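¿De verdad el frío conserva la comida?

Seguro que te lo han dicho mil veces: «Guarda eso en la nevera, que se estropea». Vale, pero ¿por qué? Y si el frío es tan bueno, ¿por qué el queso acaba con moho aunque lleve toda su vida en la nevera? Aquí hay algo que no cuadra, así que vamos a mirarlo con calma y con un poco de desconfianza.

Lo primero: ¿quién estropea la comida?

La comida no se pone mala sola ni por aburrimiento. Casi siempre se la comen antes que tú unos seres diminutos, las bacterias y los hongos. Están en el aire, en tus manos, en la tabla de cortar y en la piel de la manzana. La mayoría no te hace nada. Algunas incluso trabajan para nosotros, como las que convierten la leche en yogur. Pero otras pueden darte un dolor de tripa de los que no se olvidan.

Cuando están a gusto, las bacterias se dividen en dos, luego en cuatro, luego en ocho... Algunas lo hacen cada veinte minutos. Coge una calculadora y sigue tú la cuenta, verás qué pronto se llena la pantalla.

El frío no mata (casi nunca)

Mucha gente cree que la nevera mata los microbios. Pues no te lo creas. A 4 grados, casi todas las bacterias siguen vivas, solo que se mueven y se multiplican muy despacio. Imagina que tienes que hacer los deberes con las manos metidas en nieve: los harías, pero tardarías una barbaridad.

Por eso el queso se enmohece de todos modos. Hay mohos que aguantan bastante bien el fresco. La nevera te da tiempo, unos días para unas cosas y unas semanas para otras, y después se acabó.

¿Y el congelador? Tampoco es un exterminador. Deja a los microbios parados, y muchos se despiertan cuando la comida se descongela.

Entonces, ¿qué los mata?

El calor fuerte. A partir de 60 grados muchas bacterias empiezan a pasarlo mal, y una sopa hirviendo acaba con la mayoría. Ojo, con la mayoría: unas pocas forman una especie de armadura, la espora, y resisten incluso el agua hirviendo. Otras han dejado venenos en la comida que el fuego no siempre estropea. Así que eso de «lo hiervo y ya está» tampoco es verdad siempre.

Entre la nevera y la olla está la zona que más les gusta. A 40 grados hay bacterias que viven como de vacaciones. Un táper de arroz olvidado en el coche en agosto es para ellas un hotel con piscina.

Tres cosas que se oyen por ahí

«Si huele bien, está bien.» Falso. Algunas de las bacterias peligrosas no cambian ni el olor ni el sabor. La nariz ayuda, pero se equivoca.

«Se quita el trozo con moho y listo.» Depende. En un queso duro se puede cortar un buen pedazo alrededor y aprovechar el resto. En el pan de molde o en una mermelada, mejor tirarlo, porque el moho manda por dentro unos hilos que no se ven.

«Lo pone en el envase, así que es verdad.» Léelo dos veces. «Fecha de caducidad» quiere decir que después de ese día no se come. «Consumo preferente» quiere decir que después puede estar algo peor de sabor o más blando, y en muchos casos se puede comer todavía.

Una prueba para hacer en casa

Pide permiso y busca dos bolsas que cierren bien. Mete en cada una media rebanada de pan con unas gotas de agua. Una va a la nevera y la otra a un armario. Antes de empezar, escribe en un papel qué crees que va a pasar, y no hagas trampas cambiándolo luego. Mira las bolsas cada día y dibuja lo que veas. No las abras nunca, ni para oler, y al terminar van a la basura cerradas.

Si a ti te sale algo distinto de lo que dice esta página, repítelo. A lo mejor un pan llevaba más agua que el otro. Con una sola prueba no se puede estar muy seguro de nada.

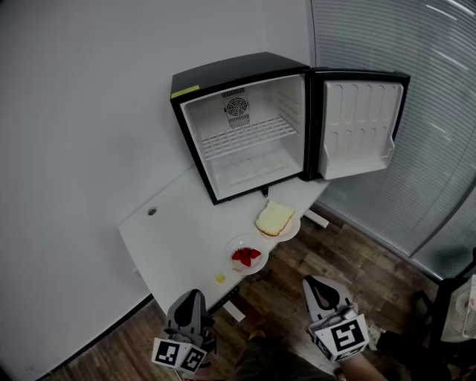 ¿Por qué se enmohece el queso si está en la nevera?

Porque el frío frena a los mohos sin matarlos, y algunos siguen creciendo poco a poco a 4 grados.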